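Wednesday, Faratby workshop notebook

Trial of lime putty from the Zevetcombe pit continued. The putty was sieved and gauged at 2 parts sand to 1 of lime, then left covered for 60 minutes before knocking up.

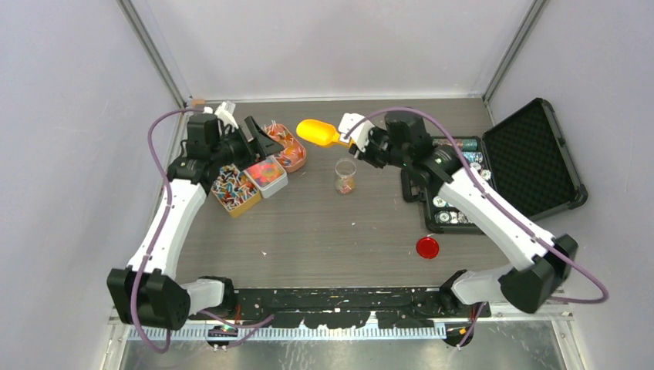 Dwight Morin asks whether the sand was washed, as the McKinnon delivery was salty in March. It was washed twice.

Second batch mixed stiffer - less water, same sand. Shrinkage to be read on Friday.

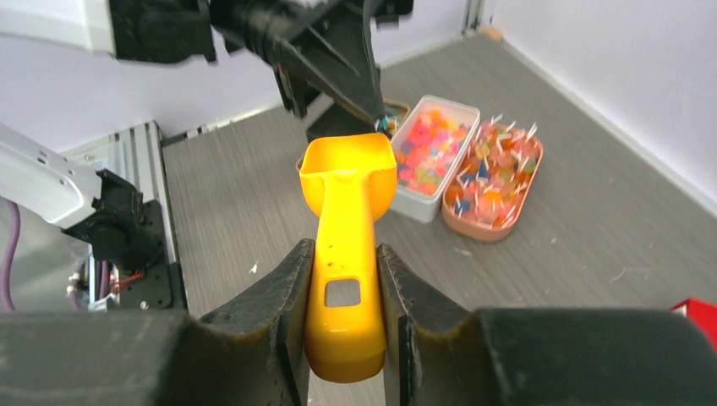

A remark in the margin holds that stiffness should be recorded by flow table and never by feel. Accepted for all later batches.

The Verumow wall needs 4,000 kg in total. Order pending.

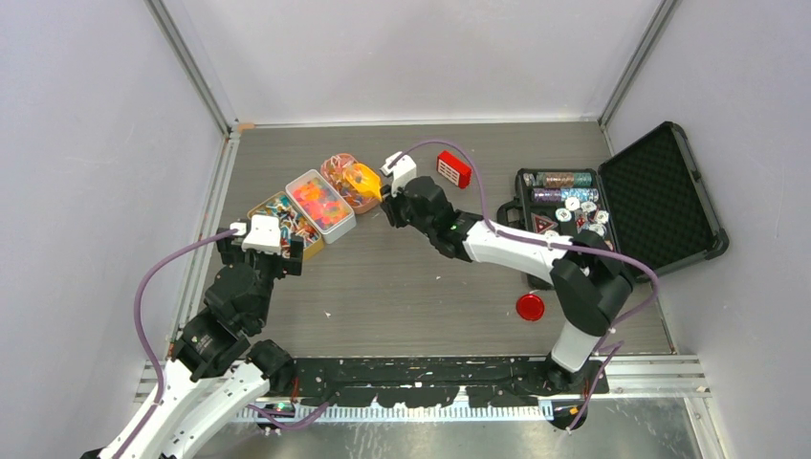

Morin would delay the order until the shrinkage bars are read. Agreed.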